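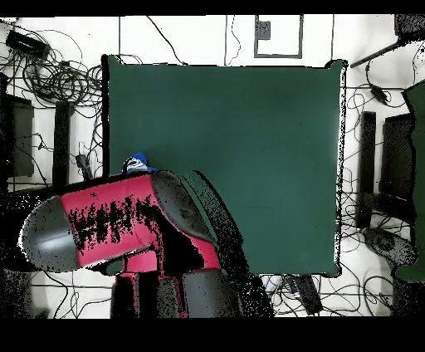

Deming Cao said the arm had taken the one part of the shift where you could think about your dinner, and left all the parts where you couldn't. I have taught this unit for some years and have yet to put it better, so that remark is where we start.

Work and Automation, Unit 2: What Goes and What Stays
Handout to accompany the lecture. Please bring it to the seminar, preferably the same copy.

The case

Flemumside is a returns depot. Goods that customers have changed their minds about arrive there, get looked at, and are sent back to stock, to repair or to the crusher. Until January the looking and sorting was done by hand at long benches. Then the firm that owns the depot, Adjei, bought a sorting system called Skornar, and the benches were moved closer together to make room for it.

The plan was simple enough to fit on a slide, and it was on a slide. An arm picks an item off a mat, turns it, and puts it in the right place. A person stands near by for the difficult ones. The word used for these was "exceptions". In the first week there were 3881 items and the exceptions were mostly socks.

Tasks and jobs

Most arguments about automation go wrong in the first minute by treating a job as one thing. A sorter at Flemumside lifts, turns, reads labels, sniffs (returned shoes), judges, writes a note, fetches tape, and tells the new starter where the tape is kept. Skornar lifts and turns. It reads labels when the labels face it. The rest stayed where it was, and was now called "support".

Note what happened to the pay grade. Sorter was a grade. Support was the same grade with a longer list.

The new work

Every machine arrives with a small household of chores. At the depot these included:

Clearing the mat at the start of each run
Finding which lead belongs to which adapter
Stopping the arm when something soft gets caught up
Filling in the stoppage sheet
Explaining the stoppage sheet to the day manager

None of these was in the business case. The cables were mentioned once, under "minor works". Anyone who has spent a morning on their knees among minor works will know how this feels – the brochure arm stands on a clean plinth in an endless white room, and appears to run on goodwill.

Pay attention to the stoppage sheet in particular. It has a column for the cause, with 20 codes. Code 20 is "operator". Staff noticed that the day manager liked code 20, and after that they noticed fewer stoppages.

Pace

Before Skornar, a sorter's target was 200 items a shift, and people got there in their own way. Some went hard until lunch and coasted. Now the arm sets the rhythm and it doesn't coast. Waiting for it is tiring in a way that is hard to explain to somebody who has watched you stand still. The reading by Dita (the online one, not the chapter) is good on this, though you can skip the section on Swedish sawmills.

What people gained

It would be unfair to leave this out, and two of last year's essays did. Sore shoulders eased. One of the older sorters, who had been thinking of leaving, stayed on. Several people learned to set the arm's movements themselves and were rather proud of it, with reason. Whether they should have been paid for knowing it is a question the depot has promised to look into.

For the seminar

Pick a job you have done for money. Write down everything you did in one hour of it, including the things you would not have told your boss. Mark what an arm could take over. Then write down who would look after the arm, and check whether it was you.

Essay titles are on the course page. The one about lamplighters has been withdrawn.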